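Dodari Home Recording Programme: Frequently Asked Questions

Information for participating households and operators

What is the purpose of the programme?

The programme gathers examples of ordinary household tasks carried out by people in their own homes. The recordings are used by Nuvumard to train a learning system that controls robot arms. The system is not given written rules for each task. It learns from many recordings of the same kind of work, done by different people in different rooms.

How large is the collection at present?

At the close of the May intake, the collection held 2,218 accepted recordings from 110 households. Further intakes are planned.

Which tasks are recorded?

The present list covers kitchen and dining tasks, among them sorting utensils, laying a place at table and clearing a worktop. Operators receive the task list before each visit. Requests to add a task should be sent to Thijs Dekker, who maintains the list.

How is a recording made?

The operator works with hand-held grippers in place of bare fingers. A camera mounted on the gripper records the jaws and whatever lies before them. Each visit consists of 4 sessions, with a break between sessions. Operators should work at their normal pace and should not repeat a movement merely to make it look tidier.
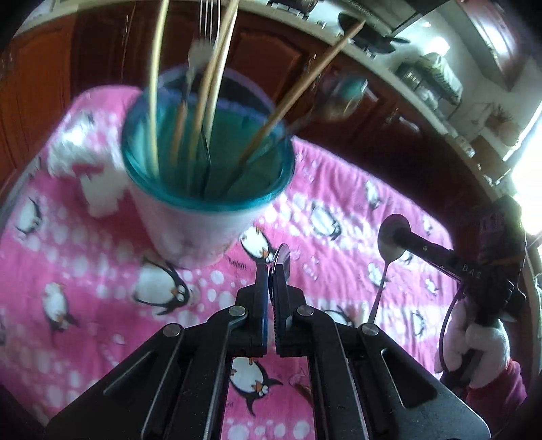
Utensil task in a home kitchen, seen from the gripper camera. A metal utensil is held between the jaw tips.

Should the table be cleared or covered in a plain cloth?

No. Households are asked to leave tablecloths, worktops and everyday objects as they are. Patterned cloths and bright windows are accepted. A system trained only on plain surfaces may perform poorly elsewhere, and variety between homes is therefore of value to the programme.

What happens if an item is dropped?

The operator should pick it up with the gripper where this can be done safely, and carry on. Such recordings are kept and marked as containing a recovery. If an item breaks, the session must be stopped at once and the breakage reported to the visit coordinator.

Are any items excluded?

Sharp knives, lit hobs, medicines and open containers of hot liquid may not be used. Letters, bank cards and family photographs should be put away before the visit begins.

Will people be identifiable?

Hands and sleeves will often appear. Recordings in which a face is visible are withheld until the face has been obscured. Sound is not kept. Names and addresses are stored apart from the recordings.

Who checks the recordings?

Each recording is viewed by a reviewer, who confirms the task label and marks the start and end of each grasp. Disputed labels are referred to Valentin Baudry, whose decision is final.

Can a household withdraw?

Yes. A household may withdraw at any time and need not give a reason. Its recordings will be removed from the collection within 5 working days of the request. Systems already trained before that date cannot be altered, but the recordings will not be used in later training.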